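FOR RELEASE IN OCTOBER

Hamside Brings Back the Big Cutting Board, Having Been Asked Enough Times

SALLEN – Hamside, the kitchen goods company that dropped its largest cutting board from the catalog on the grounds that people wanted smaller things, is putting it back. People, it seems, wanted the larger thing. The company received 1857 messages on the subject, a few of them polite.

The board is called the Erlow. It is bamboo, it is rectangular, and it is big enough that customers should measure their sink before ordering. Hamside would like to stress the part about the sink. Returns of the earlier version were few, but a good share of them arrived with a note saying the board was lovely and could not be washed.

"We spent two years making boards that fit neatly in a drawer," said Abhishek Mittal, who runs product development at Hamside. "Then we went home and tried to carve a turkey on one. I had gravy in a drawer I don't even open."

The Erlow has a juice groove that runs all the way around, set in a little from the edge. Early drafts stopped the groove short at one end to leave a clean space for a knife. Testers put the knife somewhere else and the tomato juice went through the gap and onto the floor, so the groove now goes all the way around.
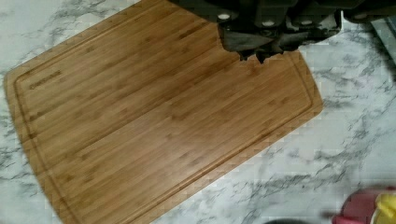 The corners are rounded, following a long internal argument about square ones, which looked very sharp in the drawings and were also very sharp at hip height. Bamboo strips vary in color, and no two boards will match exactly. Customers who buy a pair and line them up to check will find this out for themselves.

Care is simple and will be ignored. Wash the board by hand, dry it standing up, and rub in a little food-safe oil when it starts to look thirsty. Keep it out of the dishwasher. The instruction card says this on both sides, after 2532 copies of the old card, which said it on one side, were found to have had no effect.

A smaller board, the Pal, stays in the range for people who mainly cut limes. It has no groove. Hamside had planned to retire it to make room for the Erlow in the warehouse, and then heard from the people who mainly cut limes.

"I'm told both boards are now permanent," said Sushil Tripathi, head of sales. "I was told that about the last one too, so I've kept the old price tags."

The first run is 4000 boards. Of these, 3677 are set aside for kitchen shops and for customers who put their names on the waiting list, and the rest will be sold from the company's own counter in Sallen, where staff will carry them to the car on request. There is no gift box. One was designed, but it did not fit through the shop door flat.

Shops that would like a sample board should write to the Hamside press desk and say whether they have somewhere to put it. Samples do not need to be returned, and after the shipping bill on the last round the company would prefer that they weren't.

Press contact: Hamside Press Desk, Sallen. Phones are answered until 4 p.m., or a bit before.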